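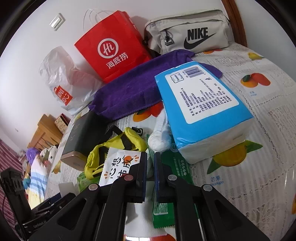
Section 2. Clearing and Making the Bed

Before you put the Mollden quilt back in its place, give yourself a little time to clear the bed properly. Most of us use a bed as a second table when we come home from shopping or unpack from a trip, and things do pile up!

1. Take the shopping bags off first, paper and plastic alike. Look inside each one before you fold it, as receipts and small items like to hide in the bottom corners.

2. Empty your waist bag if you are done with it for the day, close the zipper, and hang it on a hook. A zipper pull left lying on the quilt can catch in the stitching.

3. Gather up the snacks and wrappers. Anything unopened goes to the kitchen, and the rest goes in the trash.

4. Put towels back on their shelf. If a towel is even slightly damp, hang it up to dry before you fold it.

5. Pair up any socks (rolled ones too, they have a way of losing their partners) and carry the tissue pack to the nightstand, where you will want it anyway.

6. Move boxes last, lifting them straight up with both hands.

Note: Please don't slide a box across the printed fruit. The print is tough enough for daily use, but a hard corner dragged over it again and again will dull the colors.

7. Now take the quilt by its two top corners, step back toward the foot of the bed, and give it a good slow shake. Lay it down with the fruit facing up and smooth it from the middle outward with the flat of your hand.

8. Turn the top edge down by 11 inches, or a bit more if you like to show your sheets, and set the pillows against the headboard.

Caution: Keep hanging bags clear of the light switch, so you can reach it easily in the dark.

If the quilt needs washing, go on to Section 3 before you do step 8. Wash it alone, in cool water, and leave the Jakab storage sack out of the machine. The sack is wiped clean with a cloth.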